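Fruta da época, cantina e outras coisas do mês

Boletim da Cooperativa Cuesta, 29 abr 2025

Vai curto este mês, estamos a fechar o boletim em cima da hora e ainda falta a parte da água. Primeiro a fruta, que é o que toda a gente pergunta.

As caixas de primavera começam na próxima entrega. Peras ainda há, das que ficaram em câmara, mais laranja tardia e os primeiros morangos se o tempo deixar. Cereja só mais para a frente, não vale a pena perguntar no balcão. Desde fevereiro saíram 668 caixas, mais do que no inverno passado inteiro. Obrigado a quem trouxe vizinhos.

Preço igual. Quem tem caixa pequena e quer passar a grande avisa até à véspera da entrega, no balcão ou por mensagem. Por favor não deixem recados ao motorista, perdem-se.
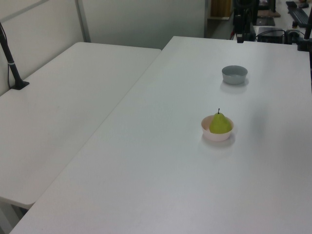 Pera verde na taça. Ainda há para as próximas entregas.

Sobre guardar as peras: se vierem duras, fora do frigorífico dois ou três dias, numa taça, longe do sol. Carregar de leve junto ao pé, se ceder está boa. Depois de maduras frigorífico e comer depressa. As que passarem do ponto dão compota, ou forno com canela e um fio de mel, vinte minutos e está feito. A casca fica, lava-se bem e pronto. Houve quem se queixasse de peras farinhentas na última caixa, tinham razão, era um lote mais antigo. Foi creditado a quem reclamou, se ficou alguém de fora que diga.

Devolução de caixas. Faltam 58. Cinquenta e oito! As de madeira são caras e as novas demoram. Vejam na garagem, na varanda, na mala do carro. Podem vir sujas de terra, não podem é vir partidas ao meio como aconteceu com duas.

Lanche das escolas. O programa com a Dastirum continua até ao fim do ano lectivo, fruta duas vezes por semana. As crianças comem melhor a fruta inteira pequena do que a cortada, que escurece e volta para trás. Para o ano queremos juntar a escola de Rotlow, falta acertar o transporte e quem paga o gasóleo. Se alguem tiver carrinha com espaço de manhã cedo, fale connosco. 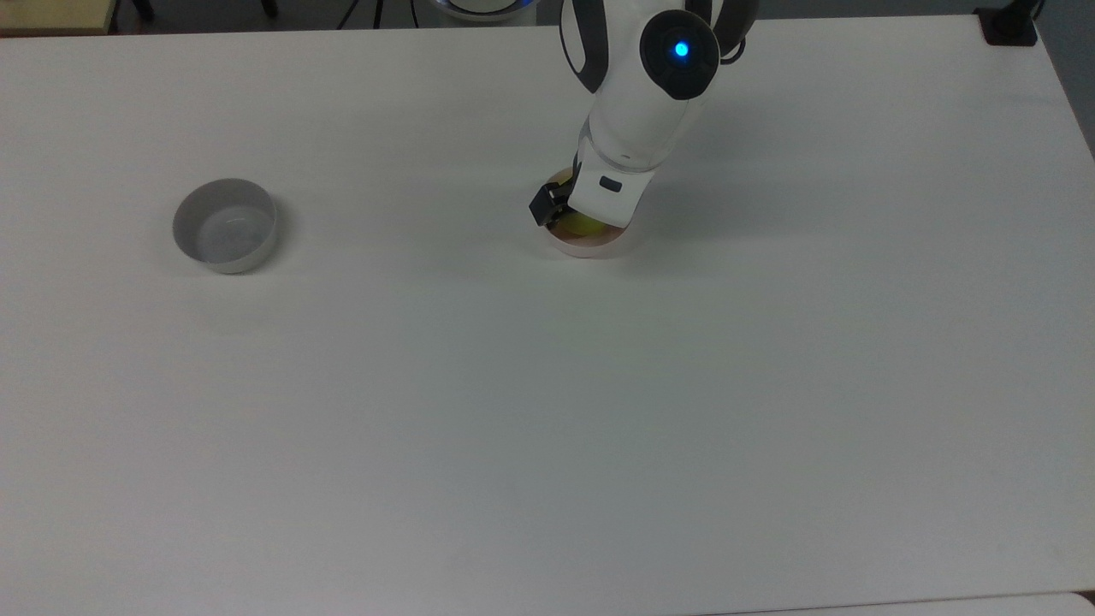 As taças na mesa branca.

Água. O furo de baixo está com pouco caudal outra vez. O depósito novo leva 3000 litros e já está pago, falta a base em cimento e dois dias sem chuva para a fazer. Até lá rega só de manhã cedo ou ao fim da tarde nos talhões comuns, e fechar bem a torneira do fundo, que pinga.

Poda e enxertia. A sessão prática foi boa, vieram 28 pessoas e faltaram tesouras. Repetimos no outono. Quem levou o afiador emprestado, precisamos dele de volta.

Encomendas de rede e fio: desta vez vão todas juntas pela Plustotar, o pedido fecha quando a folha do balcão estiver cheia. Escrevam o nome legível e a medida em metros, não em "rolos".

Mel, ovos e pão como sempre, ao balcão, enquanto houver. Sacos de papel agradecem-se. Receitas com pera para o próximo boletim tambem, de preferencia sem fotografia escura do telemóvel de lado.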